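Pilbridge to Move Property Tax and Permit Records Online in October

PILBRIDGE — Homeowners and small businesses in Pilbridge will be able to look up property tax bills, building permits and zoning records from home starting in October, when the town opens its new online records service.

The service replaces a paper request system that required most people to visit the clerk's office on Mancuso Street, fill out a form and come back for copies. Requests for older permits could take up to 21 days to fill. Under the new system, records that have already been scanned can be viewed and saved right away at no charge.

"People were taking time off work to get a copy of a deck permit," said Town Clerk Morena Donati. "They should be able to do that at the kitchen table after dinner."

The first group of records covers tax bills for the past 5 years, all building permits issued in the town center, and the current zoning map. Permits for the Trirnusdale neighborhood are still being scanned and will be added over the winter. The clerk's office has 790 boxes of paper files in storage, and staff have been working through them by street name.
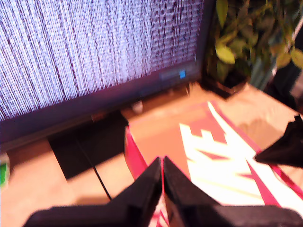
Residents do not need an account to search by address. An account is required to pay a bill, file a permit application or sign up for notices about a specific property. To open one, a resident needs the parcel number printed at the top of the most recent tax bill and an email address. Business owners with more than one property can list all of them under a single account.

The town chose Hurus, a records software company, to build the service after asking for bids last year. The contract covers setup, staff training and 2 years of support. Money for the project was included in the current budget, and there is no new fee for residents.

Paper copies will still be available. The clerk's office will keep its regular counter hours, and anyone who prefers to pay by check can mail it or bring it in as before. Certified copies, which banks and courts often ask for, must still be requested at the counter or by mail because they carry a raised seal.

Some records will not be posted. Floor plans of private homes, personal phone numbers and files tied to open court cases will stay off the site. Property owners who find a mistake in a posted record can report it through a link on each page, and the clerk's office will check it against the paper file before making a change.

"We expect to find errors — a wrong lot number, a street that was renamed — and we would like to hear about them," said Pierina Testa, the town's records manager. "Some of these files have not been opened in decades."

The Pilbridge Public Library will hold evening help sessions during the first month of service. Staff from the clerk's office will show residents how to search for a property, open an account and pay a bill. Sessions begin at 6:30 p.m. in the library's main meeting room. No sign-up is needed, and residents who plan to open an account should bring a recent tax bill.

The web address for the service will be printed on the fall tax bills. Questions may be directed to the Town Clerk's Office, Mancuso Street, Pilbridge, during regular counter hours.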